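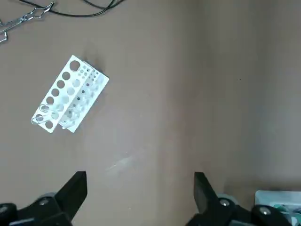 *Figura 1. La gradilla blanca sobre la mesa de trabajo, vista desde la muñeca del robot.*

## Informe de la visita al laboratorio de automatización de Zornwood

Asignatura: Introducción a la Robótica. Grupo 2.

### 1. Cómo surgió la visita

Llevábamos desde el principio del curso dándole vueltas a la idea de ver un brazo robótico de verdad, de cerca, y no en las diapositivas — que están muy bien, pero no es lo mismo. En agosto, Zornwood abrió sus puertas a estudiantes y allá fuimos, en el autobús que sale de Udton a las ocho y que, para variar, llegó con retraso. Éramos 53 personas entre los dos cursos, así que nos dividieron en turnos y a nosotros nos tocó el último de la mañana.

Nos recibió Lachlan Henare, que lleva la parte de manipulación de material de laboratorio. Tuvo muchísima paciencia con nuestras preguntas (algunas, lo reconocemos, bastante básicas) y nos dejó quedarnos casi hasta la hora de comer.

### 2. El puesto de demostración

El puesto que más nos gustó se llama Fester. Es el nombre que le pusieron al brazo los de la primera promoción de prácticas, y con él se ha quedado. La tarea que estudian allí parece sencilla cuando te la cuentan: localizar una gradilla para tubos de ensayo, acercarse y sujetarla sin volcarla.

Lo primero que aprendimos es que la gradilla es un objeto más traicionero de lo que parece. En la figura 1 está en diagonal respecto al robot, con su fila de ocho agujeros grandes y redondos, y por cada uno de ellos se ve el marrón de la mesa. Para nosotros eso es evidentemente una gradilla. Para un programa que separa el objeto del fondo por el color, cada agujero es un trozo de mesa metido dentro del objeto, y además está la sombra gris del borde, que también confunde lo suyo. Henare nos explicó que en las primeras versiones el programa partía la pieza en trozos y calculaba el centro donde no era.

El otro problema son los objetos de alambre. En el extremo inferior izquierdo de la gradilla hay unos lazos plateados muy finos, y más arriba asoma una herramienta metálica que parece unas pinzas para tubos. El alambre fino apenas ocupa unos píxeles y brilla según le dé la luz, de modo que un mismo lazo puede aparecer en una imagen y desaparecer en la siguiente.

### 3. Los dedos de la pinza

La pinza tiene dos dedos negros enfrentados, con las caras interiores planas. Preguntamos por qué no se usaban dedos curvos, que nos parecían más lógicos para coger tubos, y la respuesta fue que con caras planas se agarran mejor los paneles y se cambia menos de herramienta. Nos apuntamos también lo de dejar bastante separación entre los dedos durante la aproximación, para tener margen si el ángulo calculado no es bueno.

### 4. Los datos

En el proyecto, que internamente llaman Ivanov, tenían guardados 2296 intentos de agarre en el momento de nuestra visita. A nosotros nos pareció una barbaridad. A Henare le parecía poco, sobre todo para las posiciones inclinadas, que son las que más fallan.

### 5. Lo que nos llevamos a nuestro trabajo

Para nuestra práctica final queríamos usar una pieza maciza y de un solo color. Después de la visita hemos decidido cambiarla por una con agujeros, aunque nos complique la vida, y hacer 3 series de pruebas con iluminación distinta. También vamos a guardar el ángulo de la pieza en cada intento, cosa que antes ni se nos había ocurrido.

Queda pendiente pedir el esquema de los dedos — nos dijeron que nos lo mandarían por correo — y añadirlo como anexo cuando llegue.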